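The Salt Ledger by Sewwandi Sarkar
A review

I read this novel in the evenings of February, mostly after dinner, and I finished it in 13 sittings. I am a slow reader in English, so for me it is quite fast. My sister gave it to me and told me only one thing, that there is a lighthouse in it. There is a lighthouse, but it comes late and it is not so important.

The story happens in Wetdale, a fishing town on a cold coast. Atar Gamage is the bookkeeper of the harbor company. She is forty years old, unmarried, and very good with numbers, and she keeps two ledgers. One is for the owners. The other one she keeps for herself, and in it she writes what each family in the town really owes and what they have really paid. When the old owner dies and his nephew comes from the city to sell the company, the second ledger becomes a dangerous object. Many people want to read it, and other people want to burn it.

I will not tell more of the plot, because the middle part has a surprise which I did not see coming and I would be angry with a reviewer who took it from me.

What I liked most is Atar herself. She is not a warm person. In the first chapter she refuses to give a widow 2 more weeks to pay, and the author does not hurry to excuse her. Only much later we learn what she wrote in the private ledger that same night. I had to go back and read the first chapter again, and it was a different chapter. I love it when a book makes me do this.

The writing is plain, with short sentences and few comparisons. When Sarkar does use a comparison, it is usually from the work of the town: rope, ice, scales, wet paper. I had to look up many words for parts of boats, and I wished for a small list of them at the end. Maybe a reader who grew up near the sea will not need it.

The nephew, Asteo, is a less successful character. For the first hundred pages he is only a man with good shoes who does not listen. Then, in one chapter, he becomes thoughtful and a little sad, and we are supposed to believe that he was always so. I did not fully believe it. His letters to his mother are good, and there should be more of them. There are 6 letters in the whole book and I could easily read twice as many.

The family scenes are better. Atar lives with her father, who was a net mender and is now losing his memory, and their breakfasts together are the best pages of the novel. He asks the same question each morning, and her answer changes a little each time. Near the end she gives him an answer which is a lie, and he knows it is a lie, and he thanks her. I put the book down there and went to make tea.

About the length I have a complaint. The trial over the sale of the harbor takes seven chapters, and I think four would be enough. We hear the same facts from the lawyer, then from the judge, then from the women in the fish hall who talk about what the judge said. I understand that the author wants to show how news travels in a small place and how it changes on the way. But by the third telling I was turning the pages quickly to look for Atar, who almost disappears from this part.

There is also the matter of the time. The book never says in which year it happens. There are telephones but few cars, and the money has no name. Some readers in our library group found this annoying. I did not mind it so much, although in the trial chapters I would have liked to know which laws we are talking about.

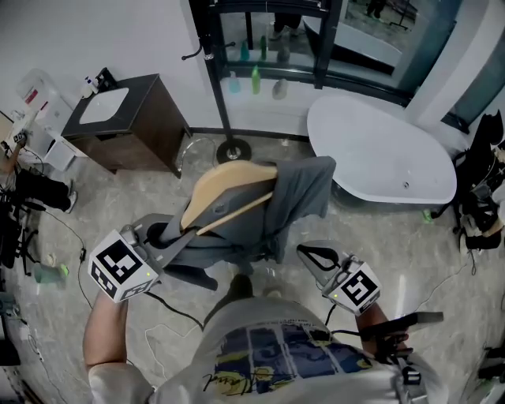 The ending I want to discuss carefully. It is quiet, and if you expect that the guilty people will be punished in front of the whole town, you will be disappointed. The ledger finds its place, the father finds his place, and the lighthouse finally appears, for three pages only. My sister thinks this is beautiful. I think it is beautiful too, but I also think that one question about the widow is left open by mistake. She leaves on the morning boat with a parcel, and the parcel is never mentioned again. I looked for it twice.

A few words about the book as an object. I read the paperback. The print is small and the lines are close together, so I needed a good lamp. The map of the harbor at the front is useful, and I turned to it often during the storm chapter, where it is necessary to know which pier is which. My copy opened well and no pages came loose, even though I carried it in my bag to work and back.

To whom would I give it? To somebody who likes stories about work, about debts, and about daughters and fathers. It is also a good choice for a reading group, because people will disagree about Atar from the first chapter. I would not give it to a reader who wants romance. There is one dance, at the end of the herring season, and after the dance she walks home alone and corrects a sum.

The author has an earlier book of short stories which our library does not have yet. I have put in a request for it.

My rating is 7 out of 10. It would be 8 with a shorter trial.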